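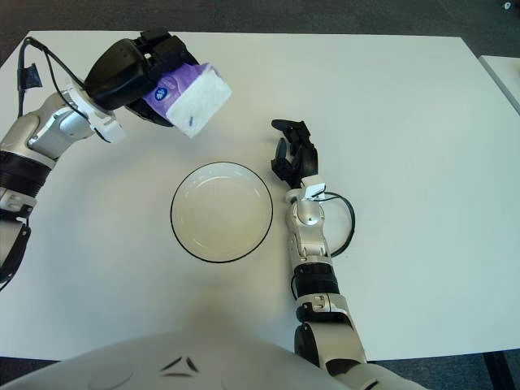

REVIEWS / Workshop Gear

Cluvine wrist bracket and cable kit, two-arm set

We have run a two-arm build in our shared workshop since November, and the wrists were always the weak spot. Our first mounts were printed on the shop machine and the screw holes wore out. The Cluvine set replaced them on both sides.

The brackets are white, with cutouts that save a little weight and leave room for a screwdriver. They took our black hands without drilling. Instructions are one folded sheet, and the left and right drawings are swapped. Fitting both sides took a Thursday evening.

Our usual test is pick and place on a white table: lift a soft pack of tissues with the left hand, carry it to a shallow bowl, let go, repeat. A soft pack is a good test object – it crumples if the grip is too hard and slides out if it is too light. We logged 1917 cycles before the first screw needed tightening. The Allier brackets we tried earlier needed it after 25.

Cable routing is the part I would change. The small clips hold well on the upper arm, but the supplied cable is long and leaves a loop at the wrist. On the right side it can lie on the tabletop when the arm is low. I plan to shorten mine.

Tzavaras sells a lighter bracket, but it does not fit our forearm rings.

Good: solid fit, decent screws, no drilling
Bad: swapped drawings, too much cable
Would buy again: yes, for the brackets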